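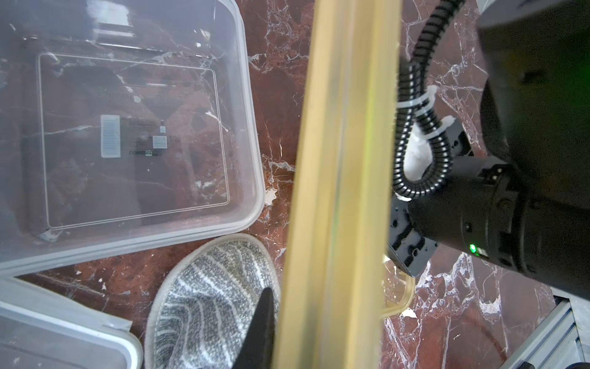 Maltero二指夹爪套件使用感受：373欧元花得值不值

先说结论，省得大家翻到底：夹爪本身我挺满意的，但如果你的预算表里只写了夹爪这一行，那赶紧回去改！我当初就是这么写的，后来补了两次单，被Birgit Engelhardt念叨到现在。

我们要做的事情说起来很简单，收拾台面和地上的零碎东西：透明塑料盒、盖子、毛绒玩具，摞起来、挪开、放回去。看着像是小孩子的活儿，买设备的时候也就容易掉以轻心（我就是）。当时在Maltero和Hiebert之间犹豫了好久，Hiebert那套做工更扎实，螺丝孔位也多，可是光夹爪就要贵出200欧元，而且指尖不能单独买，坏了得整组换。最后在Rena下的单，Maltero套件373欧元，指尖可以单配，就冲这一点。

到手与安装

包装没什么好说的，泡沫有点碎，掉得到处都是。说明书写得很省，线缆怎么走只有一张小图，偏偏这一步最花时间。波纹管绕过手腕那一段一定要留够余量，转到极限位置的时候别绷着。套件里不带线夹，要自己另外备，白色塑料的那种就行，很便宜，但是没有的话你当天就装不完……我就是没有。

连接件的螺丝偏小，建议顺手买把好一点的内六角。原配那把我用了一次就扔抽屉里了。

夹软的和夹硬的

毛绒类是它的强项。毛圈布料摩擦大，指尖往里一陷就带住了，力度调低一点也没事，第一天玩下来心情特别好，觉得钱花对了。要是你的活儿主要是布料、玩偶、拖鞋这一类，基本可以直接用原厂指尖，别的都先不用买，力控模块也可以缓一缓。我那个力控模块买早了，到现在还躺在盒子里，这笔钱本来可以拿去多买几副指尖。

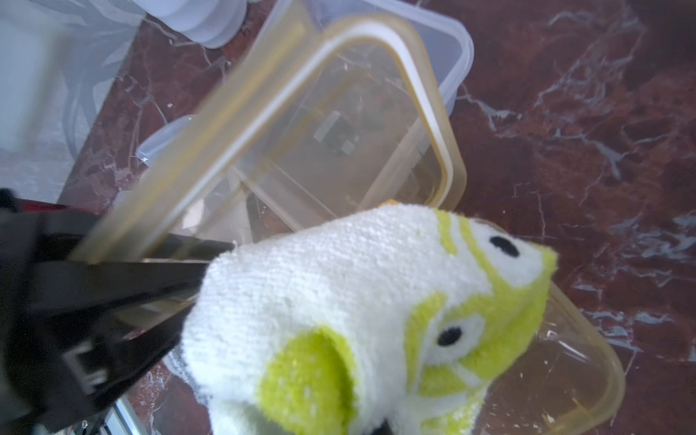

Khalil Qaisi留言说，他那边也是先买了力控模块，后来发现最该早买的是备用指尖和一台备用腕部相机，因为这两样一旦缺货，整条手臂就只能停着等，停工的钱可比零件贵多了。他还劝大家把运费单独列一行，分三次买小件，运费加起来很吓人。

我完全同意，运费这条尤其扎心！相机那条我原来没想到，已经加进下一轮的清单了。

再说硬的。透明塑料盒才是真正考验人的东西：盒壁光滑，边沿又圆又厚，角度差一点点就蹭过去了。我的体会是指尖要换成带软垫的，原厂有卖，3副一包。另外，透明的东西对相机也不友好，石材台面花纹一透上来，盒子底和台面就混在一起，选相机的时候别只看分辨率，最好拿自己的盒子、自己的台面去试。Rena可以借样机，打个电话问问就行，我是买完才知道的，唉。
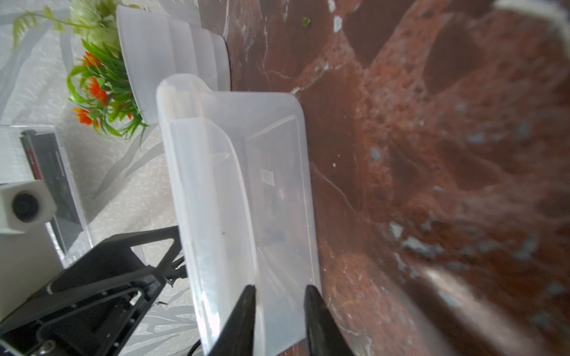 磨砂塑料盒的盒沿与两根黑色指尖，左上方是开着橙花的仿真盆栽。

预算怎么列

给打算入手的朋友一个我现在用的写法，供参考：

夹爪套件：373欧元
备用指尖和软垫：跟套件同一单下，别拖
线夹、波纹管、内六角：从杂项里走，但一定要写上名字，不然准忘
腕部相机：一用一备
Movutham的维护服务：先不买，第二年再看
运费：单列

Movutham那份服务我问过报价，承诺48小时内回复，听着不错，可对我们这种一只手臂的小摊子来说偏贵了。如果你有好几台同时在跑，可能算得过来。

还有一个小抱怨：Maltero的外壳是哑光黑，好看是好看，沾灰特别明显，我每周都得擦。以及指尖的换装顺序，手册上和包装袋上写的不一样，我问了客服，让我以手册为准。

总的来说我会再买，下一只也已经跟Birgit Engelhardt申请了，她回我两个字：三月。那就等三月吧，到时候装上软垫指尖再来补一段塑料盒的部分。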